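Home | Issues | Authors | Submit | Contact

3.2 Equipment planning from simulated trials

The purchase plan covers one two-armed station with multi-fingered hands. Hands are the largest line in the budget, so the kitchen task set was run in simulation before any quote was accepted. Two suppliers, Skeson and Monico, were compared over 300 simulated trials each. Figure 1 gives a view of the counter task, with a dish rack between a plate and a cutting board holding a mango and a sweet potato. 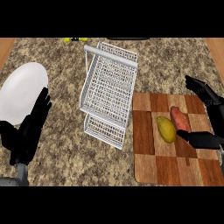

Figure 1. Rendered counter task, both hands in view.

3.3 Cost model

Purchase price, spare fingers and service visits were entered separately. Service was priced over 7 years. The Skeson quote excludes wrist adapters; these were added at list price. Bench work and wiring were charged to the Hebden site budget and do not appear in the totals. Of the trials run with the Monico model, 158 met the grasp criterion of Section 2.

Comments (2)

Evie Wragg: Does the service line include shipping the hands back to the supplier? Ours did not, and it hurt in August.

Prasanna Debnath: Please post the cost sheet with the adapters split out.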